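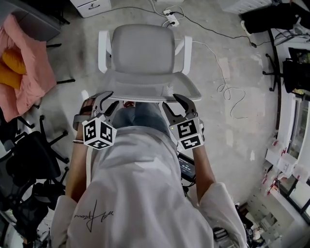 On Sunday, Ceren wrote:

> The mesh seat on my office chair has started to sag toward the front edge. The backrest is fine. Is it worth re-tensioning, or do I replace the whole seat frame? Royer lists the frame at 58 plus shipping.

Depends on how the mesh is held. On the Vomby chairs it sits in a channel with a plastic spline, and you can pull it tighter once, maybe twice. If yours is molded into the frame, buy the frame.

To check, turn the chair over and look along the front lip. A visible seam with a bead in it means spline. Take out the 8 screws under the seat, lift the frame off and work from the back corners forward. Leave the armrests on – they bolt to the bracket on ours and don't need to move.

Two other points:

Casters on bare concrete pick up grit. Clean the axles while the chair is upside down.

Get power strips and loose cable out of the rolling area first. I have replaced 2 cords at the Rovasska office that had been run over.

Torque on the seat screws is hand tight plus a quarter turn. More than that strips the inserts.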